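Sous la verrière, le problème des stores

Dans les anciens ateliers d'Okham, la lumière vient d'en haut. Il faut ensuite apprendre à la doser. 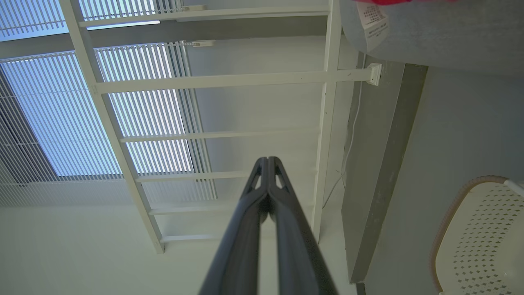 Structure métallique blanche et lames verticales sous les vitrages du toit.

On lève la tête en entrant, c'est presque obligatoire. Le plafond clair est traversé par une charpente blanche en forme d'échelle, dont les deux longues poutres se rapprochent l'une de l'autre, reliées par des traverses de plus en plus courtes. Sur une partie du plafond, le ciel passe entre les lames des stores.

Le bâtiment appartenait à une fabrique de boutons, fermée depuis longtemps quand la société Korkcombe l'a repris pour y louer des bureaux et des ateliers. La surface totale est de 416 mètres carrés, sur un seul niveau. Les murs sur rue ont peu de fenêtres, comme souvent dans ce quartier où les parcelles se touchaient. Tout le jour arrive donc par le toit, et les premiers locataires ont vite compris ce que cela voulait dire en été. Vers 15 heures, on ne lisait plus rien sur un écran.

Plusieurs solutions ont été essayées. Un film solaire collé sur les vitrages a tenu deux étés avant de cloquer. Des voiles de coton tendus d'un mur à l'autre donnaient une belle lumière, mais ils retenaient la poussière et il fallait une échelle pour les décrocher. Les stores à lames verticales ont été posés ensuite, sur devis de l'entreprise Vikard, qui équipe surtout des vérandas.

Le store à lames est un produit courant, que l'on associe aux salles d'attente et aux agences bancaires. Sous un toit vitré, il rend pourtant un service précis : les lames s'orientent. Entrouvertes, elles laissent voir des bandes de ciel et coupent une bonne partie du soleil direct. Le matin, on les tourne d'un côté, l'après-midi de l'autre. À Okham, le réglage se fait deux fois par jour en été, beaucoup moins à partir de novembre, quand chacun réclame au contraire toute la clarté disponible.

La pose demande plus de soin que devant une fenêtre ordinaire. Chaque panneau doit être mesuré séparément, car les ouvertures d'un toit ancien sont rarement d'équerre. Il faut aussi vérifier que les lames passent librement à côté des poutres. Le chantier a coûté nearly 3000 euros, fixations comprises, et il a occupé les poseurs 32 heures.

La charpente, elle, n'a pas été touchée. Korkcombe a conservé la peinture d'un blanc cassé mat, qui porte de légères éraflures et renvoie le jour sans éblouir. Une teinte sombre avait été envisagée, dans le goût des lofts industriels. Un essai sur une chute de métal a suffi à l'écarter.

Reste l'entretien. Les lames se dépoussièrent au plumeau à manche télescopique, de haut en bas, stores fermés, puis on recommence sur l'autre face. Un chiffon humide vient à bout des traces, à condition de ne pas plier la lame. L'atelier Meesuk, qui occupe le fond du bâtiment et travaille le papier, passe le plumeau une fois par mois. Les autres locataires attendent en général le printemps.

Pour un toit comparable, mieux vaut demander quelques lames de rechange dès la commande. Les blancs varient d'une série à l'autre et la différence se voit à contre-jour.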